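June 2026, Prerkis hand-held grippers, shared workshop

Carried on with the jacket task. Rail is up and the black curtain is clipped behind it. Left jaw had a loose screw after the last session, so I took the plate off, cleaned the thread and put it back with a drop of threadlocker. Opening is now 68 mm at full travel, same as the right. Markers re-glued and left under a weight for 15 minutes.

Closed on the front of the cream jacket first, low down, with the hanger left on the rail. 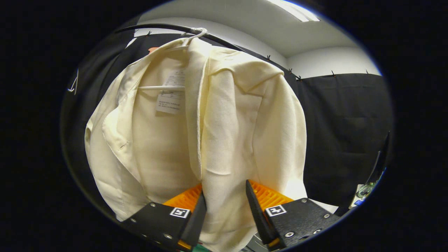
Trigger feels lighter with the new return spring. I'd still like a harder stop at the closed end, as the linkage flexes if you keep squeezing. Ibrahim board logged the session without dropouts once I set the buffer to 1,000 samples. At 300 it kept losing the marker track.

Moved on to the collar with the second gripper. The flap is thicker than the front panel and wants a slower approach. Keep the cable on the outside of the mount or it drags on the wrist.

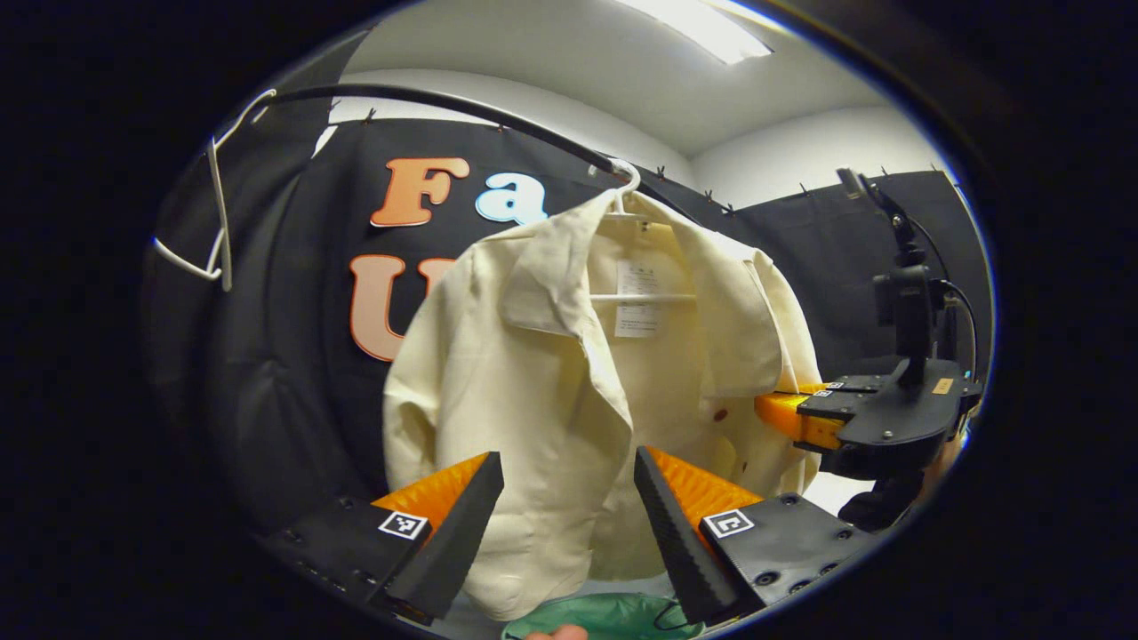

## To do

- Print two more orange pads, Skutaleo file, same settings
- Try the Tuserus spring at the closed end
- Shorten the cable
- Buttons can wait until August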